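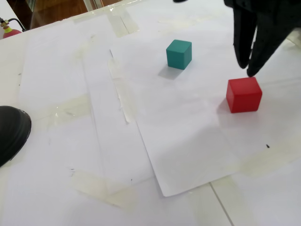 Two cubes on a papered table, with the gripper at the red one.

How to Test Whether a Robot Arm Is Ready for Chores

People ask whether a robot arm can put away groceries, sort laundry or tidy a parts bench yet. You can get a fair answer for your own arm with two cubes and a table. If the arm can't pick up one block and set it on another, it isn't going to manage your dishes.

This page covers the setup, the test and how to read the results. It assumes your arm already moves, has a two-finger gripper and can be stopped by hand. If you haven't wired a stop button, do that first.

What you need

Two solid cubes in different colors. Red and teal are easy to tell apart on white.
A table that doesn't rock.
Plain white paper, enough to cover the work area.
Packing tape or masking tape.
A notebook, or a sheet ruled into columns.

Step 1. Cover the table

Lay the paper over the part of the table the arm can reach. Overlapping the sheets is fine. Tape the edges that the gripper will pass over, and press the tape down from the middle outward.

Look at it from table height when you're done. A raised corner can catch a fingertip, and a cube set down on a fold may lean. Wrinkles in the tape away from the working area can stay. Replace any strip that comes up between runs.

Keep the lights the same for the whole test. At the Waltby shop we once ran the first half at noon and the second half after dark in November, and we had to throw out the lot.

Step 2. Set the starting spots

Put the cubes down with bare paper between them. Leave enough room for both fingers to open on either side of a cube without touching the other one. With our gripper that means at least two finger widths.

Don't mark the spots. Move both cubes a little before each try and turn them so their sides don't always face the same way. An arm that only works from one marked spot is playing back a motion, and your kitchen counter won't hold still for that.

Step 3. Run the pick

Send the gripper over the red cube with the fingers open. Lower it, close it and lift. Write down one of these words for each try:

Missed
Pushed
Dropped
Held

"Pushed" means a finger touched the cube and moved it before the grip closed. Count it separately from a miss. A lot of pushes usually means the height is right and the sideways position is off. A lot of clean misses sends you back to calibration. 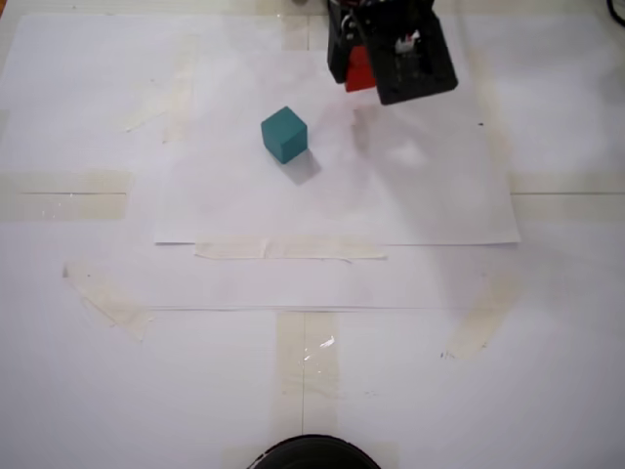
Efraín Cabrera

Step 4. Check the grip before you move on

Stop with the cube in the air and look at it from the front and the side. A cube can be held firmly and still sit at a tilt. For moving something from one bin to another, a tilt may not matter. For stacking, it does, because the lower edge touches first and the block wants to roll off.

If the tilt is the same on every try, turn the wrist to correct it. If it changes each time, slow the closing speed and run ten more before changing anything else.

Step 5. Run the place

Bring the red cube over the teal one, lower it and open the fingers. Back the gripper straight up before it travels anywhere. Then wait for a slow count of 6. If the top block is still there, write "stacked."

Reset both cubes by hand and go again. I do 99 tries in a sitting, stopping for a few minutes whenever I notice that I'm placing the blocks carelessly. If that's too many, do fewer, but decide on the number before you start and don't quit early on a good streak.

How to read the results

Add up the four pick words and the stacks. Put each next to the total number of tries. Don't leave out the bad ones at the beginning, even if you fixed something afterward. Start a new sheet for the fixed version.

Solomiia Hrynyshyn, who keeps the log at our shop, has 586 tries written down across several arms and settings. Her rule is that an arm doesn't go on to real objects until the failures on the sheet are ones she can explain. I've followed that since I started and it has saved some crockery.

So can it do chores yet?

For a narrow shop job, sometimes. If the parts are rigid, the light is steady and the parts arrive in more or less the same area, an arm that does well on this test is worth trying. Deirdre McGrath uses hers to move plastic blanks between trays. She still stays in the room.

For the house, I'd say not on its own. Blocks are the friendly case. They have flat sides, they don't bend and they don't hide behind each other. A dish towel has no sides to grip, and a wet glass can slip from a grip that would hold a dry block all day.

What to try next

Change one thing at a time, in this order:

Smaller cubes, same colors.
Two cubes of the same color.
An empty cardboard box.
A plastic cup, right side up.
The same cup on its side.
A folded washcloth.

Run each as a new sheet. Most arms I've tested slow down at the cup on its side, so plan a whole afternoon for that one and keep a hand near the stop button.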